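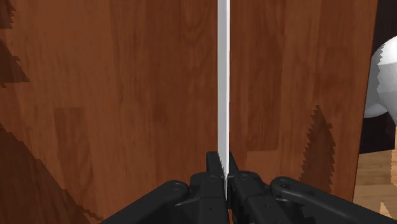

Arkari, a small software company that builds training tools for robot arms, has opened its remote-control practice program to outside users this October. With the program, a person sits at home or in an office, moves a hand controller, and a simulated arm on the screen follows the movement. The view from the wrist of the arm is shown to the operator during the whole task, and in one of the kitchen tasks it is filled almost completely by reddish-brown wood, with a thin white blade held upright between the two black fingers of the gripper. From such a view the operator must decide where the arm goes next. Every movement is recorded, together with what the camera saw at the same moment, and the recording is later used to teach a robot the same task.

The company says that 3,153 recordings were made during the closed test, which ran through the summer. Of these, 965 were put aside after review. The most frequent problem was that the operator stopped for a long time in the middle of the movement to think. A robot that learns from such recordings also learns to stop, and it does so at places where there is no reason for it.

"People are very careful when they come for the first time, and this is understandable," said Tamunoemi Edet, who is responsible for the operator training at Arkari. "But we ask them to practice until the hand goes by itself. Only after this we switch on the recording."

Thin and flat objects have their own set of exercises. With a cup or a box, a small mistake in the angle of the fingers is often forgiven. With a knife the same mistake can turn the object in the grip, and the operator may notice it only when the tip touches something. According to Edet, new operators look too much at the fingers and not enough at the far end of what they hold. In the training they are told to bring the arm close to a wooden surface slowly, to stay parallel with it, and to use the shadows on the wood as help for judging the distance. The shadows in the simulation are not smooth and have stepped edges, so this takes some time to get used to.

The open version contains 62 tasks. Most of them are from the kitchen and the workshop, and each one can be started from several positions of the arm. An operator can repeat a task as many times as needed, and can delete a recording before it is sent. Two control methods are offered – the hand controller, and a simpler one with keyboard and mouse, which is slower but does not need any extra equipment. Recordings from the two methods are stored separately.

The first group to use the program from outside is the training center in Vomunwood, where a course for 400 operators is planned. The course takes place in the evening, from 6 p.m., so that people who work during the day can join. Participants begin with the keyboard, move to the hand controller in the second week, and finish with a test of ten tasks in a row. The center will also try a method in which the teacher guides a real arm by hand, holding it at the wrist, while the students repeat the same task in the simulation. Edet expects that this will help them to understand how much force is too much, a thing that the screen does not show well.

A second partner, the equipment maker Manolakis, will compare recordings from the simulation with recordings made on real arms at its workshop in Botdale. The results will decide which tasks are kept in the next version. Tasks with blades will stay in any case, Edet said, but some of them may get a wider camera view.

Registration for the evening course opens on Monday. Previous experience with robots is not required, and the hand controllers can be borrowed from the center for the length of the course.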